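Thursday nights at the Groen robotics club start with an argument about kitchens. Which chore is the hardest to teach? Khurram Memon says it's folding a tea towel. Irena Marciniak, who is 18 and has been coming since she was at school, will tell anyone who listens that it's doors, doors of every kind, and after an evening watching them work I'm on her side.

The club's big project is Trimatska, a two-armed robot they hope to enter for a household skills contest in November. It learns by copying. Members do a job with their own hands while wearing wristbands covered in printed square markers, and the software follows the markers to work out where each wrist was and which way it was turned. Then they do it again, and again! By the middle of August they had 219 good recordings and wanted 300.

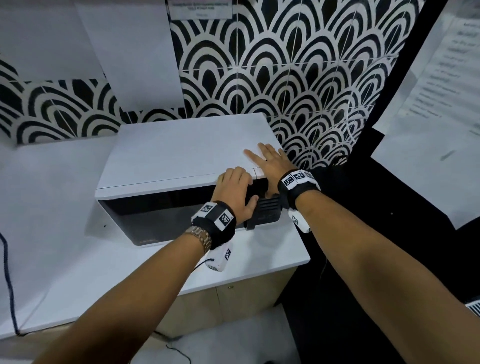
What I loved was how much they'd noticed about ordinary movements. Most of us use a second hand to steady things and never give it a thought (I went home and caught myself doing it with the bread bin). A robot has to be shown. Kirsty Mudgway keeps a notebook of these habits, four pages on fridges alone, and reads bits out while the laptop is saving.

Plenty goes wrong. A sleeve slips over a marker and the take is lost, or somebody moves too fast and the tracking jumps about. Emiliano Lozano has written a little program that plays each take back as a stick figure, and the whole group crowds round to cheer the clean ones.

Trimatska itself still misses handles more often than it finds them. Irena wants to try slower takes next week, and Khurram is bringing more tea towels.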